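4. Adding a series to your watchlist and setting episode alerts

This section covers the Watchlist panel in the Sovano TV guide app. It applies to the living room version (set-top box or smart TV) and to the browser version. The phone version has the same options in a different order; see section 7.

Before you start

You need a Sovano account with at least one streaming service linked to it. Linking is covered in section 3. If no service is linked, the guide still lists series and air dates, but the Where to Watch line stays blank.

A watchlist holds up to 1000 titles. A series counts as one title regardless of how many seasons it has.

4.1 Adding a series

1. From the home screen, open Search.
2. Type the title, or the first few letters of it. Results appear after the second letter.
3. Select the series. If two series share a title, check the year and the country shown under each one.
4. On the series page, select Add to Watchlist. The button changes to On Watchlist.
5. Choose a starting point: First Episode, Latest Season, or Pick Episode.
6. Select Save.

Note: Remakes are stored as separate titles. Adding the original does not add the remake, and alerts for one are not sent for the other.

Note: Limited series and anthology series are listed under Series. Films released in two parts are listed under Movies, even when a service presents them as episodes.

4.2 Setting episode alerts

Alerts are off by default for every title.

1. Open Watchlist and highlight the series.
2. Press the Options key on the remote. In the browser version, click the three dots beside the title.
3. Select Alerts.
4. Choose one of the following:
New Episode: one alert for each episode when it becomes available.
New Season: one alert when the first episode of a season becomes available.
Date Announced: one alert when a release date is added or changed.
5. Set the delivery time. The default is 20 minutes after release.
6. Select Save and return to the Watchlist. A bell appears beside the title.

Caution: Do not set the delivery time to zero for services that release at midnight in another time zone. The alert may arrive before the episode can be played in your region. Leave the default in place, or set a fixed time such as 6:00 p.m.

When a service releases a full season at once, New Episode sends a single combined alert. It does not send one for each episode.

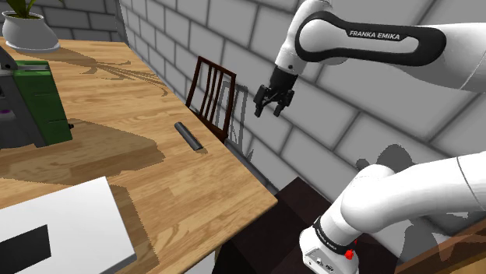 Flavcombe, writing on the support board, reports that combined alerts stopped after a series moved from one service to another partway through its run, and that turning alerts off and on again did not bring them back. The alert setting is stored with the service as well as the title. After a move, remove the old service from the title as described in 4.3, then set the alert again.

4.3 When a series changes service

Streaming rights expire, and a series may leave one service and appear on another. The guide updates the Where to Watch line overnight. Your place in the series is kept, but the preferred service is not changed for you.

1. Open the series page and select Where to Watch.
2. Highlight the old service and select Remove from Title.
3. Highlight the new service and select Set as Preferred.
4. Open Alerts and save your choice again.

If different seasons are held by different services, repeat steps 2 and 3 on the page for each season. Series-level settings are overridden by season-level settings.

Caution: Remove from Title affects one series only. Unlink Service, found in the same menu, removes the service from your whole account and clears the preferred setting on every title that uses it. This cannot be undone.

4.4 Spoiler settings

Episode titles, summaries, and guest cast lists can be hidden until an episode is marked as watched.

1. Open Settings, then Display, then Spoilers.
2. Turn on Hide Unwatched Details.
3. Select which details to hide.

Hidden details are replaced by the episode number and running time. Artwork supplied by the service is not affected by this setting. Program data from the Miltance listings feed may include a short plot line in the alert text itself; to block it, turn on Plain Alerts on the same screen.

4.5 Alert does not arrive

Check that the bell is shown beside the title.
Check that the time zone under Settings, Region is correct.
Check that the profile in use is the one that set the alert. Alerts are not shared between profiles.
Restart the box and wait 2 minutes for the guide to reload.

If the series is listed as Date Unknown, no alert is sent until a date is added. Continue to section 5 to share a watchlist with another profile.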